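Chapter 4
Surfaces: Boards, Benches and What They Tell You

Draft for class use, 3 September 2026
Gizella Somogyi and Philomena Sheehan

Before you start

Read this chapter before the second kitchen session. Bring an apron, closed shoes, a pencil. No need to bring knives yet, those come in Chapter 5.

Words to know: grain, satin finish, score mark, haze, glare, color code, sanitizer, contact time.

By the end you should be able to set up a bench for prep, pick a board by color, and look at a surface properly before food goes near it. That last one takes longest to learn. Most students skip it.

4.1 Starting with the bench

Kitchens get described by their ovens. Big range, fancy steamer, the walk-in. But watch a cook for one shift and see where the hands are. On the bench. Chopping, portioning, wrapping, wiping down, putting a tray somewhere for a second, wiping down again. The prep kitchen at Tillis, where most of the exercises in this book were tried out, has 2 long benches and a short one by the sink, and the short one gets the worst treatment of the three. Everything lands there.

Stainless steel is the usual choice for a bench top. Doesn't soak anything up, doesn't mind hot water, hard to dent. It comes in different finishes. Mirror finish looks wonderful for a week. Brushed finish has fine lines running all one way, put there on purpose with an abrasive belt or pad, and it hides everyday wear much better. The lines are called the grain.

Wipe with the grain. Not in circles. Circles leave smears across the lines, and if your pad is too coarse they leave scratches too, and scratches that run against the grain show up from the doorway. Never steel wool. Small bits break off, sit on the bench, rust.

4.2 Plastic on top of metal

Food is not cut on the bench itself. Bad for the knife, bad for the steel. So something goes on top: a thick board, a thin flexible mat, a sheet. Plastic ones are cheap and come in colors, and the colors mean something.

Red is raw meat in most color systems. Green for salad and fruit, blue for raw fish, yellow often cooked meat, but check the chart on your own wall becuase systems differ. A student of ours, Szu-yu Lau, moved between two placements in April and found brown used for vegetables at one and for cooked meat at the other. Read the chart. Every time you start somewhere new.

A dull surface and a glossy one behave differently under kitchen lights. Matte plastic looks the same from nearly anywhere. Glossy plastic throws the lights back at you, and wherever the light sits you can't judge the surface under it. Move your head, or tilt the sheet. Haze that was invisible straight on will often jump out from the side.

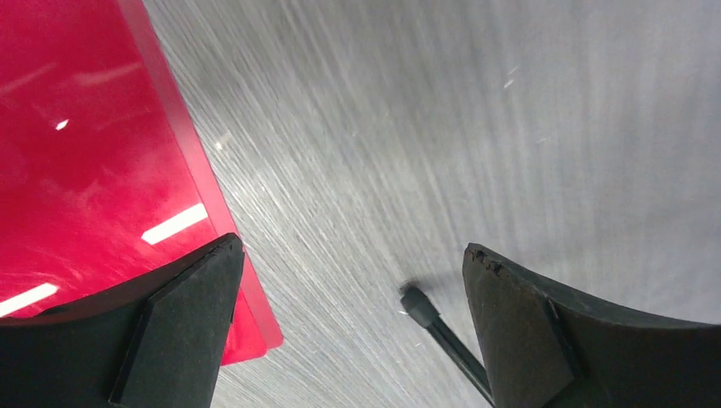 Figure 4.1 Glossy red plastic sheet on brushed stainless steel. Note the bright reflections, the faint smudges and fine scratches, and the grain in the metal.

Two surfaces, two kinds of line. The lines in the metal are dense and run parallel, that's the finish. Marks on the plastic are another matter, they come with handling and wear and follow no pattern you can rely on. When you check a surface, first ask which lines belong there. Then look at the rest.

4.3 Smudge, haze or scratch?

Three words, often mixed up on cleaning sheets.

Smudge. Something on top of the surface. Grease, a fingerprint, dried water. Comes off with detergent and a proper wipe.

Haze. Soft, milky look over an area. Could be detergent that wasn't rinsed, could be mineral from hard water, could be hundreds of tiny scratches too small to pick out. Wash, rinse, dry, look again. If it's still there it is probably wear.

Scratch. In the surface. Will not wash off. Fine ones are normal on a sheet in use. Deep ones, the kind that catch a fingernail, are where food sits and the brush can't get at it. Those boards get resurfaced if they are thick enough, or thrown out. Thin sheets just go.

The fingernail test: clean, dry surface, clean hand, drag a nail lightly across the mark. Catches or doesnt. Wash the surface again after.

Pui-shan Liu ran the kitchen at Husora for years and had her trainees sort used boards into keep, ask and bin. The ask pile was always the tallest. Fine for beginners. It should shrink over the term.

4.4 Clean, then sanitize

Two jobs, this order. Cleaning takes off dirt and grease. Sanitizer brings the germs left behind down to a safe level, and it can't do that through a layer of fat. Scrape, wash, rinse, sanitize, air dry. A tea towel at the end undoes a good bit of it.

Contact time is how long the sanitizer has to stay wet on the surface. It's on the label. Spray and wipe straight off and you have mostly wasted the spray.

Remember the underside! A sheet lying flat on steel traps water between the two. Lift it, wash both faces, wash the bench beneath, stand the sheet on its edge in a rack.

Try it 4A

Work in pairs. Take one sheet or board from the used rack and wash it. Look at it from directly above, then from low down at the side. Draw its outline in your notebook and mark smudges S, haze H, scratches with a short line. Swap with another pair, don't show them your drawing. Compare.

Yu-ting Yang's class did this with the lights half off as well and got quite different drawings. Worth doing if you have the time.

Section 4.5 covers keeping boards from sliding. Have a damp cloth ready.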